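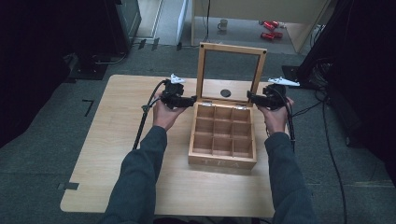 Chapter 6
Choosing a Hand-Held Gripper Kit

In the last chapter we looked at robot arms sold as complete systems. Many buyers now start with something smaller. They buy a pair of grippers that a person holds and works by hand, record a task many times, and use the recordings to train an arm later. This chapter follows one such purchase from the sales sheet to the first week of use.

The kit in our main case is the Plilon, sold by Oberholzer. The buyer is Skollell, a small packing company that fills wooden gift boxes with tea and other dry goods. Hannelore Eberhard ran the trial for Skollell. Leonie Lehner handled the order at Oberholzer and answered questions during setup. The price was $3,446 for a set of 2 grippers, with cables, software for one computer, and 80 days of phone support.

By the end of the chapter you should be able to read a kit offer line by line, work out what it leaves out, and plan a short trial before you pay in full.

6.1 What the offer covers

A sales sheet usually lists hardware first. In the Plilon offer the software license, the spare parts and the support period were on a second page, in smaller type. Eberhard copied every item into one table and added a column headed "Who supplies this?" Tables, lighting and storage space for the recordings all turned out to be the buyer's job.
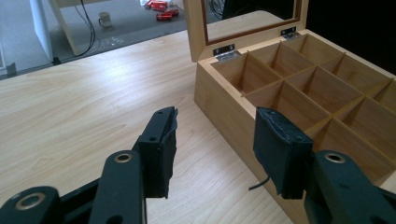
Fingertips need a line of their own in the table. The padding on a gripper tip is a wear part, and a torn edge can change how the tip meets a thin object such as a box divider or a paper packet. Ask what a new pair costs, whether you can fit it yourself, and how long delivery takes. The Plilon sheet gave a part number for the pads but no price. Lehner sent one on request.

Cables are the next item. A cabled gripper needs no charging, but its cable has to stay clear of the work and of the person's feet. Check the cable length against your own table before ordering.

6.2 Picking a trial task

Use a task from your own shop. Skollell chose placing packets into a box with square compartments, along with opening and closing the lid. Both come up daily in its work, and both are easy to judge by eye. Eberhard also asked for a quote on the Getance, a cheaper kit with a simpler trigger, and planned the same task for it. Her notes on the two kits are set out in Section 6.3.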